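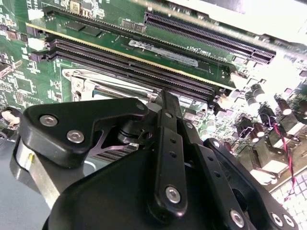 The gripper reaching toward the memory slots, seen from the wrist camera.

How to watch a robot demo without being sold one

Etell's open day at Toscombe gave each group 15 minutes at the motherboard cell. That's enough if you come prepared.

1. Stand where you can see the fingertip and the slots together. The big monitor looks great and hides the misses.

2. Ask for the board to be moved 2 inches and turned a little. Stavros Dumitrescu, running our slot, agreed — after a pause.

3. Count attempts yourself. "It nearly always works" is not a number. Ask for 30 in a row and write down every time a person steps in.

4. Ask who taught the positions and how long it took. Fernanda Falcão told me 40 minutes per board type. Get that in an email.

5. Ask to see a bad part go in. We were told "next time."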